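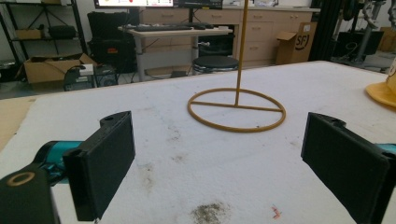 Wodlow Town Archive, Local Newspapers Section

Staff Diary: Friday

The section opened at the usual hour. The reading room received its first visitor before the heating had taken full effect, and Ms. Arriaga moved him to the table nearest the radiator. He is tracing a family named Travitz through the shipping notices and expects to be with us for most of April. He was given the index cards for the first two drawers and asked to return them in the order in which he found them.

The principal work of the day was the Gestanby Courier. The run came to the archive in tied bundles, and the bundles were numbered on arrival by whoever happened to be on duty, so that the numbers follow the order of unloading and bear no relation to the dates of publication. The section agreed last month to leave the old numbers in pencil on the wrappers and to assign new ones by year. Progress has been slower than the plan allowed. Five bundles were completed today, all from the period when the paper came out twice a week, and in three of them the midweek issues had been filed behind the weekend ones.

Mr. Shirima raised the matter of the supplements. The Courier issued a farming supplement at irregular intervals and numbered it separately, and for several years the printer gave it the same title block as the main paper. A reader working from our present list would conclude that certain issues were printed twice. Mr. Shirima proposes that the supplements be given their own series, with a cross-reference to the issue in which each was enclosed. I support this in principle. It will mean going back over work already signed off, and I have asked him for a written estimate before anything is moved.

The order for acid-free folders arrived late in the morning. We had requested 1000 in the large size and received 400, with a note that the remainder would follow. The folders themselves are sound. The large size fits the Courier with a finger's width to spare on the long side, and the staff are reminded to fold nothing to make it fit, including the auction posters, which should go to the flat drawers even when they were found inside an issue.
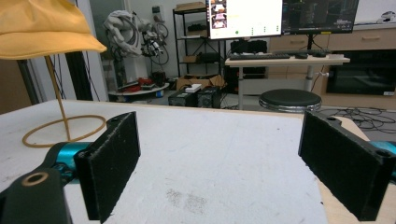 After lunch the section turned to correspondence. Eleven letters had been waiting, some of them longer than they should have. The greater number were requests for birth and marriage notices, and these were answered with the standard form and a copy of the charges. One letter, from a retired schoolteacher in Mwakalinga, asked whether we hold the Courier's reports on the opening of the footbridge. We do, and the account is a lively one - the band arrived an hour late and the mayor's speech was printed in full over three columns, including the remarks he made while waiting for the band. Ms. Arriaga has offered to make the copies herself and to include the reader's letter from the following week, which disputes nearly everything in the report.

I spent the later part of the afternoon on the annual return. The figure for items consulted stands at 2000, the same as in the previous return. I do not regard it as a true picture of the year, for the reason that a bound volume and a single sheet are each entered as one item. I have set out the difficulty in a covering note, as my predecessor did, and as I believe her predecessor did also.

Two small matters remain. The magnifier with the cracked handle has been withdrawn from the reading room and should not be lent. The second key to the map press has still not been found. Anyone who used the press this week is asked to look through coat pockets before Monday.

The visitor in search of the Travitz family stayed until closing. He had found a cousin, a bankruptcy and a notice for the sale of a piano, and he asked that his drawer be kept out for the morning. It has been left on the trolley with his name on it.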